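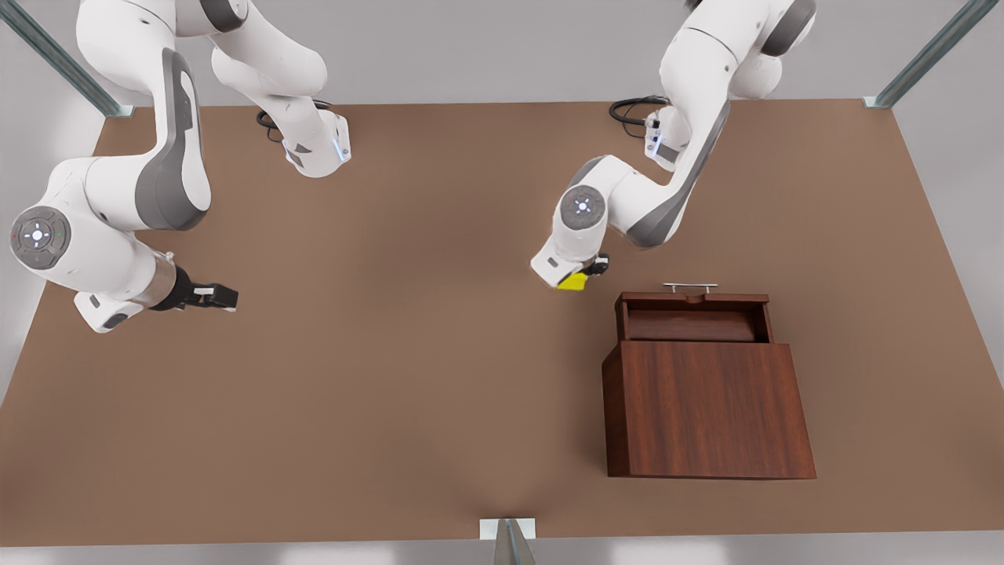

Town libraries should stop charging fines for late books. The council at Mallavel will be asked to decide the matter again before the end of the year, and it is right that the arguments be set out plainly beforehand.

The present charge was brought in to encourage readers to return what they had borrowed. That purpose is a fair one. A book kept at home for months is of no use to the next reader, and the public has paid for it. Few would dispute that some rule is needed – the question is whether a fine is the right rule.

In the last full year the Mallavel branch collected 1150 pounds in fines. Against this must be set the staff time spent recording small debts, sending letters and hearing disputes at the desk. A reader who owes more than 13 pounds loses the right to borrow until the sum is paid. For a household with steady earnings this is a minor nuisance. For a family with three children and a full set of picture books overdue, it can mean that the whole family stays away.

Benedikt Gerlach, writing in the Harms district newsletter in March, took the opposite view. He held that a duty without a penalty soon ceases to be a duty, and that careful readers would in effect be asked to pay for careless ones. The point deserves an answer. Under the proposal, a book not returned within six weeks of its due date would be treated as lost and its full cost charged, with the charge cancelled on return. The duty would remain, and so would a penalty for those who ignore it altogether.

It has also been suggested that fines be kept for adults and dropped for children. This would be an improvement, though a limited one. Children under ten seldom visit a library alone, and a parent who is barred from borrowing is less likely to bring them.

The council should adopt the change for a trial period of two years and publish the rate of returns at the end of each.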